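Workshop notebook, film program preparation
Jun 17, 2020

Entry covers the selection and print-checking work for the January documentary series. The Omano short and the Skiner feature were both viewed in full. The Govley film was viewed to the end of reel 2 only, as the file supplied would not open past that point. A new file has been requested.

The Skiner feature runs long for the opening slot. It is recommended that it be moved to the second evening and paired with the Omano short, giving a total break of 46 minutes before the late showing.
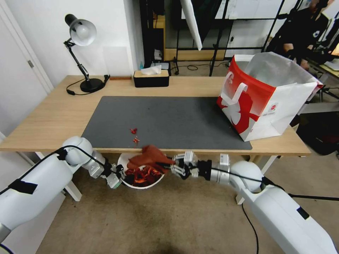
Subtitles for the Omano short remain the main concern. The English text was prepared from an earlier cut and falls behind the speech in 3 places, the worst being the interview at the harbor. Colors were also compared on the two monitors. The reds on the older one lean toward orange, and a viewer there would have trouble telling the reddish-brown of the cloth at the bowl from the red and orange shreds it hangs over. The older monitor is not to be used for approval until it has been reset. Notes made from it last week should be treated as provisional.

Sound levels were set against the Barroso trailer, which has been the house reference for two seasons. The Skiner feature sits well below it in the first half and needs to be raised. The closing song does not.
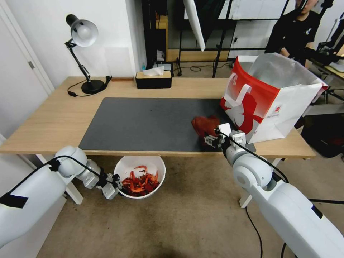

The Govley film has no such difficulty with sound, but its opening titles are placed very low and will be lost behind the front row in the small hall. The distributor will be asked whether a version with raised titles exists. If none is available, the film should be shown in the large hall only.

Seating for the large hall is held at 60 for planning purposes. The printed program should not state a figure.

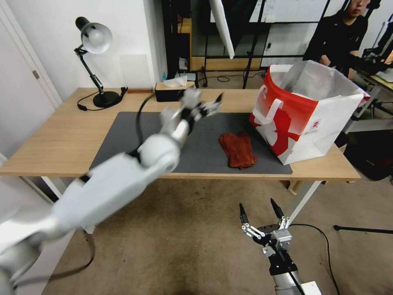 Cloth on the gray desk mat, both arms in view.

Outstanding: corrected subtitle file for Omano; replacement file for Govley; written confirmation of the screening fee for Skiner. The running order stays in draft until all of these are received. Second viewing of the Omano short to follow on the newer monitor, with the harbor interview checked line by line.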